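Henriques gripper trials, cloth set

README, last touched Saturday, June 1, 2024

These are logs from trying out two grippers on the same arm, using cloth, the one material both vendors' brochures skip. There are 1,262 attempts in all. Each has a video, a joint log and a result code. Code 0 means the grasp failed. Code 1 means it held. Code 2 means Joonas Keskinen and I disagreed, and we left it that way.

The cloth starts crumpled on the green mat. We tried to standardize the crumpling. The cloth had other ideas.

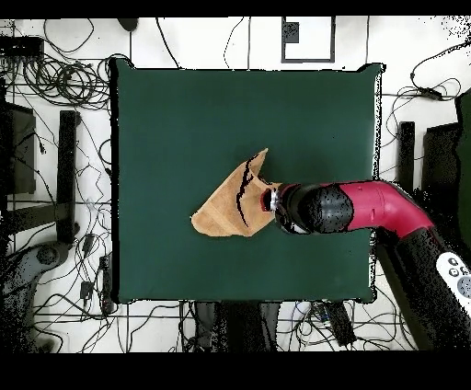

Head camera view, gripper against the right side of the tan cloth.

Known problems:
The first 200 attempts used the old Clullell controller settings and close too slowly. Keep them out of any speed comparison.
Attempt 700 is listed twice. Both rows are correct, somehow.
Depth is noisy near edges, so don't trust it for fold lines.

Split: 70 attempts are held out for testing, listed in holdout.txt. Please don't train on them and then write to us about your wonderful scores.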